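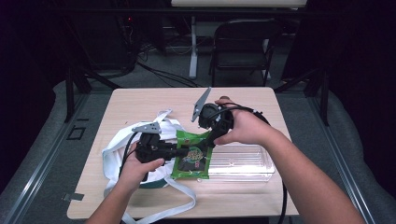

Photo: Raed Dabbas

Equipment Plan and Budget, Project Report
Remedios Castillo
Wednesday, October 25, 2023

I signed up for this project to work on robots, and so far I've mostly worked on a spreadsheet. I didn't mind it as much as I expected! My half of the report covers what we want to buy and what we can wait on. Raed is writing up the packing tasks separately (bags, snack packages, clear containers and so on).

The big question was the hand-held grippers. We need a pair, one for each hand, and I got three quotes. Flista came in at $1,825 for the pair, Ulex at $1,655 and Tipoki at $1,615. My first instinct was to grab the Tipoki set and go to lunch, but their price leaves out the cables and spare jaws, and once I added those it went past Ulex. Flista's set is really nice - I liked the feel of it best - but the extra money would eat up what we have for everything else.

So my pick is Ulex. Lead time is 6 weeks, and if the order goes in soon we should have them well before February, when the second round of tasks starts.

Cables deserve their own line in the budget, and I left them out of my first draft completely. With two grippers you have one cable per hand, and they go wherever they want: over the front of the table, down to the floor, across whatever you're trying to pick up. I put in money for longer leads, clips and a floor cover. Raed thinks the clips are enough. We're still arguing about the floor cover.

Stuff I cut: a second table, a nicer chair, and the Grinside storage case. We can borrow a case from the department.

The props are cheap, but they do get used up. A snack package only survives so much squeezing with a serrated jaw, so I budgeted for a new batch every month. The tote bags can be washed.

Still to do: get the Ulex quote in writing, ask whether shipping is included, and find out who signs the order form.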